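Plasico Two-Finger Gripper: Notes From the Open Day
Reading time: 2 min

I'll admit I went to the Plasico open day mostly for the parking and the free coffee, and came home wanting a gripper. So instead of the usual spec rundown, this page is my write-up of the parallel gripper they were demonstrating in May, in case you're thinking about one for your own bench.

It's a two-finger parallel model sold under the Hurna name, and it lists at $149 for the entry version. That gets you the palm, both fingers and the cable, but no wrist adapter (bring your own, or add theirs at checkout). I've used cheaper ones that rattled when you picked them up. The one on the counter felt solid, and I got to squeeze it and poke at it for as long as I liked, which I appreciated!

What surprised me was how much of the day ran in simulation. They had the real thing on the counter and then a big screen where you could drive the same kind of gripper through a furnished virtual house before spending a cent. You sit down, grab the controller, and off you go. I waited 13 minutes for my turn and then hogged it, sorry to whoever was behind me.

The view you get is from right behind the hand, so everything swings with it. Tip the wrist and the whole house goes sideways: brown tile with pale grout running off on a slant, veined marble next to it, a wood-trimmed window with plain blue sky in the panes. My stomach needed a moment. After that I found it a really good way to learn where the fingers point, with nothing in the grip and no pressure to grab anything.
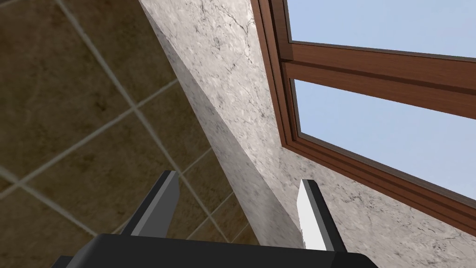
What I liked

The fingers are short and angular, and on screen you get a gray inner face on one side and a bright white one on the other, with a good wide gap between them. I kept lining things up by that gap. The black palm is broad, so you do learn to think about it when you're getting close to a wall. I bumped a virtual countertop twice before I got the idea.

I also liked that the practice house comes with the gripper as a download. The guide on duty told me the license covers 2 computers, so I can keep it on the desktop and the laptop.

What I'd think about first

The palm width, again. If you work inside narrow bins, measure them before you order. And the controller from the demo is sold separately (it's the Antunes one, and it's nice, but it isn't cheap). Keyboard control works too, I tried it for a bit and it was clumsy in my hands.

I'd also ask about shipping. Mine was quoted from the Grandow warehouse and the wait was longer than I'd hoped.

Would I buy it? I've got one in my cart right now, waiting on the adapter to come back in stock.

Comments (3)

benchrat: Did they let you try the real one on an arm or only hold it?

Author reply: Only hold it, at least while I was there. The driving was all on the screen.

mossy_k: That sideways view got me too. Slow wrist turns help a lot.

tinkerpine: Ordered the adapter in spring, it fits fine but the screws are tiny. Have a tray ready.

Related items
Hurna wrist adapter
Antunes hand controller
Replacement finger set, pack of 2
Plasico bench mount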